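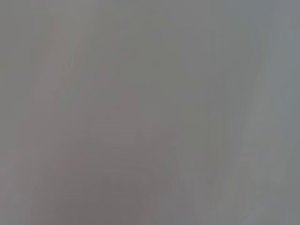 Poltside open day, January

Back from Poltside, feet killing me, typing this on the train before I forget it all. Usual warning, spoilers for Gritevico further down, skip that bit if you're saving it.

So. Poltside open day. Doors at ten, we got there twenty past and the queue was already round to the bike sheds. Tickets checked, wristband on, given a map that had the toilets in the wrong building. Cold. Should have worn the other coat.

For anyone new, Poltside is where they shot the creature stuff for Gritevico and both of the sequels, plus a load of telly I haven't seen. Old cold store originally. Three stages, one of which was closed all day for a shoot they wouldn't talk about. Fair enough. Big red light over the door, lots of people standing near it hoping.

Stage Two first. They've left the cellar set up from the third film, you go down eight real steps and then the rest is floor painted to look like it carries on down. Never spotted it on screen. Went home (well, I'm going home) wanting to rewatch that scene straight away. The walls are foam and you're not allowed to touch, everyone touched. Smells of paint and damp carpet. The damp carpet might just be the building.

Then Charpentier, the effects workshop, which has the whole back half of the site. Best part of the day by miles. They keep moulds from every job going back to when they were in a garage – 574 of them on the shelves according to the woman on the door, numbered on the ends in marker. Heads mostly. Some hands. We got a talk on how the drowned man's face was done, silicone in thin layers with the colour put in between the layers and not painted on top, so the light goes in a bit. Took them five goes to get the cheeks right. The first four are on a shelf in a row and I prefer number two tbh.

You could have a go at punching hair into a scalp. One hair at a time with a needle. I managed nine hairs in what felt like a week. A full head for a close-up is days and days of that. More respect to them, I'll stop moaning about wigs in reviews. Probably.

Lunch. Chips, four pounds fifty, not enough of them. One van for the whole site and it ran out of rolls by one o'clock. Bring sandwiches if you go.

Afternoon was the screening, in the Stallard, which is the studio's own little cinema across the yard. 284 seats, all full, the red ones with no legroom. They showed the first Gritevico off a proper print, scratches and everything, reel change a bit clunky in the middle. Haven't seen it with a crowd before. Different film! The dinner scene gets laughs now, big ones, and then the window happens and the laughing stops dead. Person behind me kicked my seat so hard I lost my drink.

SPOILERS for this paragraph. Seeing it right after the workshop tour I kept watching for joins. Found one, on the neck, when he turns round in the boathouse. Found nothing at all in the ending. I still think the ending's a cheat though, the sister can't have got back across the lake in that time, and I don't care how good the make-up is. The Q&A after didn't go near it. Someone asked about the lake and got a long answer about water heaters.

Spoilers over.

Q&A otherwise decent, half an hour, sound a bit mumbly. Things I wrote down: the scream in the opening is a door hinge slowed down. The boathouse burnt for real on the only take, they had 200 litres of fake blood left over and no idea where to put it. And there's a box of almost 1,000 production stills that hasn't been scanned yet, they want to do a book. Yes please. No date for the book, no word on a fourth film either, before you all ask.

Shop. Small, hot, one till. Got the poster (the foreign one with the hand) and a mug I didnt need. T-shirts only left in small and huge. Card machine went down twice so take cash.

Moans. Signposting is bad. The Charpentier talks were timed so they clashed with the Stallard screening, meaning you had to pick a slot early or miss one, and that wasn't on the website. Also no seats anywhere outdoors, and quite a few people there who could of done with one.

Getting there, station then the 14 bus, every half hour, stops right by the gate. Last one back is ten to six and it was rammed. Parking looked like a nightmare.

Would I go again, yes, in summer. They do a second one in June with the backlot open. Tenner in advance, twelve on the gate.

Review of the second Gritevico up next week, with the hinge thing in mind. Battery on four percent, posting now.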